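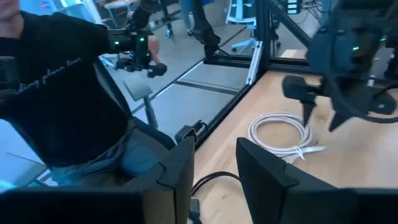 Reading time: 16 minutes

Figure 3. Thin black cable and a small dark connector on a light wooden tabletop.

4. Keeping, lending and letting go

The previous section dealt with how things come into the home. We turn now to what happens once a household no longer has a clear use for them. The material comes from the 25 households in Irach that took part in the Avow study, each of which was interviewed at home and asked to keep a written diary through June. Quotations are given in our own translation and carry the household number only.

4.1 The spare as a category

Most people we spoke to did not describe the things they kept as rubbish, and few described them as possessions in the full sense either. The word they used was "spares". A spare could be a door key for a lock that had since been changed, a curtain hook, a half tin of paint, a lead for a telephone, a jam jar lid or a bag of screws left over from a shelf. What these have in common is that each was once part of something else. The lead belonged to the telephone and the lid to the jar. When the larger thing was broken or sold, the smaller part stayed behind.

Cables and connectors (Figure 3) came up in nearly every interview and were spoken of with more irritation than any other kind of spare. People could usually say what a key had been for. With leads they were often unsure, and the uncertainty was itself given as grounds for keeping them. "If I knew what it was for I could throw it out," said the older woman in household 16. Her husband took the opposite view and told us he would happily clear the lot on a Wednesday, when the bins are emptied, provided she was at work.

Disagreement of this kind was common. It rarely concerned single objects. Couples argued over the drawer, the box or the cupboard as a whole, and over who had the right to open it with a bin bag in hand. In several homes the right belonged to one person only, and this had never been discussed before our visit.

4.2 Where spares are put

Earlier work on household storage has tended to treat the attic and the cellar as the main places where unused things end up. Flats in Irach seldom have either. The older blocks have a locked store on the ground floor, but residents used it for bicycles, prams and winter tyres, and said it was too damp for anything else. Spares were kept upstairs, in the kitchen or hall, close to where people passed every day.

The kitchen drawer was the usual place. Several households had a second one, and here a rough order could be seen: the upper drawer held things that might be wanted this week, such as tape, string and matches, and the lower held things that might be wanted at some point. Movement between the two went in one direction. We have no diary entry in which something was moved from the lower drawer to the upper, although there are entries in which something was taken out of the lower drawer, used and put back.

Biscuit tins and shoe boxes were also used. Tins were preferred for small metal parts and were often very old, in some cases older than the flat's kitchen fittings. People were fond of their tins in a way they were not fond of the contents.

4.3 Lending and asking

A spare may leave the home by being lent. The diaries record requests from neighbours, grown-up children and, less often, colleagues. Fuses, hinges, picture hooks and odd lengths of flex were all asked for. The person asking usually knew in advance which neighbour was likely to have the thing, and two stairwells had a resident whom everyone named.

Return was not expected for small items. It was expected for tools, and the line between the two was drawn with some care. An Allen key supplied with a wardrobe could be given away. An Allen key from a set had to come back. One respondent had gone without hers since the spring and would not ask for it, on the grounds that asking would make it seem to matter.

We had supposed that lending would be more frequent in households that kept a great deal. The diaries do not bear this out. The largest stores belonged to people who were seldom asked, and the neighbours who were asked most kept fairly little but knew where it was. A similar point is made by Grønli in her interviews with allotment holders, where those known for having the right seed were the ones who labelled their packets.

4.4 Disposal

Clearing out was tied to other events: a move, a new kitchen, a death in the family, the arrival of a child. Only 3 households had a regular time of year for it. The others spoke of a clear-out as something they ought to do and had been meaning to do for a while.

The town's reuse shop, Wukico, accepts hinges, handles and other fittings if they come in matching sets. Respondents approved of the shop but brought little to it, as spares are by their nature odd ones. Metal parts could go to the scrap dealer at Isaksson, on the far side of the river, though the trip was thought to be worth making only with a car and a full box. What remained was put in the household bin, often a little at a time, and often by the person who was not supposed to do it.

We return to this last point in section 5, where the diaries kept by two members of the same household are compared.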